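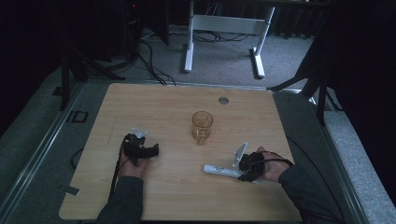
Lăcrămioara Pană asks whether a drinking glass left standing on the Skiltgate table will mark the wood. It can, if the base is wet, so wipe the top as part of clearing up.

Section 7. Clearing and wiping the tabletop

1. Move drinking glasses away from the edge before you lift anything else. Pick them up; do not slide them.

2. Unplug any leads that pass through the round metal grommet and draw them out slowly.

3. Wipe the top with a damp cloth, following the grain. Dry it straight away.

4. Wipe the grommet separately with a dry cloth. Check that it sits level with the wood.

5. Put the glasses back once the surface is dry.

Note: Small rings can be treated with Findar wood balm, part no. 1507. Leave it overnight before using the table.

Caution: Do not use bleach, scouring pads or spray polish. Do not pour water near the grommet.

Related guides
Skiltgate table: fitting the legs (1008)
Skiltgate table: replacing the grommet (3777)
Manninen glassware: washing and storage

We use cookies to remember your language and region. Accept all | Manage settings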